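Homeck Play Kitchen Corner - Walkthrough Checklist with Comments
Mirine site, lower floor
Done in December, before opening. Start 7:10 am.

Key: OK / FIX / WATCH. Comments after each line. Keep it short, whoever does the next one.

1. FLOOR AND WAY IN

Floor mats flat, no curled corners - OK
One was curling last month. Taped, tape holding.

Walkway clear to the door - FIX
Coat bin in the way again. Moved it. Needs a hook rail or a different spot, same comment as last time.

Gate latch closes by itself - WATCH
Closes if you let it swing from wide open. From half open it just sits there. Spring is tired.

Lights - OK
One tube flickers for a minute then settles. Put in for a replacement.

2. SHELVES AND UNITS

Björklund shelf unit fixed to wall - OK
Both brackets tight. Pulled hard on the top, no movement.

Heavy stuff on bottom shelf - FIX
Somebody put the block crate up top. Down now. Label on the shelf has come off so that's probably why.

Play stove, knobs - FIX
Left knob turns all the way round and comes off in the hand. Took it off and put it in the office drawer. Wood glue won't do it, needs the screw.

Play sink, edges - OK
Ran a hand around all of it. One rough bit at the back sanded down.

Cupboard doors, finger gap - WATCH
Right door has dropped a little. Gap still fine but gettting smaller. Check again next time, dont leave it two months.

3. SOFT THINGS

Aprons - FIX
Long ties on two of them. Swap for the velcro kind. Cut the ties off for now.

Oven mitts - OK
Washed.

Curtain on the puppet side - OK
No cord, no loops.

4. CLEANING

Spray and cloths locked away - OK
Cupboard locked, key on the high hook. Plirutent bottle has its label, lid tight. Mixed at 5 ml to the 100, written on the bottle in marker but it's fading, go over it.

Wipe-down sheet filled in - FIX
Gaps in it. If it isn't signed it didn't happen, as far as the inspecter is concerned.

Wash bin for mouthed toys - OK
Emptied. Lid was off, put back.

5. PLAY FOOD AND DISHES

Set is listed as 242 pieces on the stock sheet. Not going through all of that on a safety walk. Spot check only.

Small parts - WATCH
Anything that fits in the choke tube goes to the older group's box. Pulled a loose leaf top off a carrot, binned it. Strawberries next - tug the green tops, every one of them, every time.

Flat slices (orange, lemon, cucumber) - OK
Look for bite marks and split rinds. Lemon had teeth marks, not through. Wash and keep. 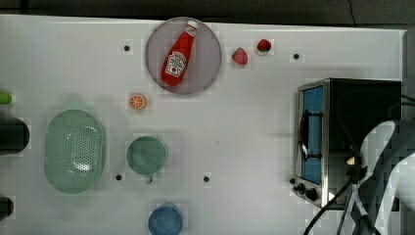
Bottles - WATCH
Squeeze and twist. White cap on the ketchup has to stay on when you pull, not just look like it's on. Also no real food bottles in the play set please, ever, even washed out. Had a mustard one last year that wasn't as empty as people thought.

Plates - OK
Rims first, thats where they chip. Run a thumb round. Anything with a sharp nick goes straight out, no filing it down.

Colander - OK
Finger test on the holes. Little fingers shouldn't jam. Check round the rim for cracks while you've got hold of it. Rinse and drain upside down, gunk collects in the bottom.

Pans, handles - FIX
One handle wobbly. Out of use, in the office drawer with the stove knob.

6. TABLES

Tops wiped, no sticky spots - OK

Holes in tops - WATCH
Keep an eye on these. Crumbs get in, and small fingers. Cotton swab for cleaning. Caps would be better, ask when the next order goes in.

Corners and undersides - OK
Old gum under one. Scraped.

Load - OK
Maker's sheet says 70 kg max. Still not for sitting on. Or standing on to reach the lights, adults.

7. LEFT OVER

Stove screw - order
Gate spring - order
Shelf label - print, laminate this time
Apron swap - waiting on delivery
Marker on Plirutent bottle - do today
Coat bin - somebody decide

Finished 7:55 am. Copy on the clipboard by the door, other copy in the binder. Fixes to be ticked off on the clipboard one, not the binder one - got mixed up last time and had to do section 2 again.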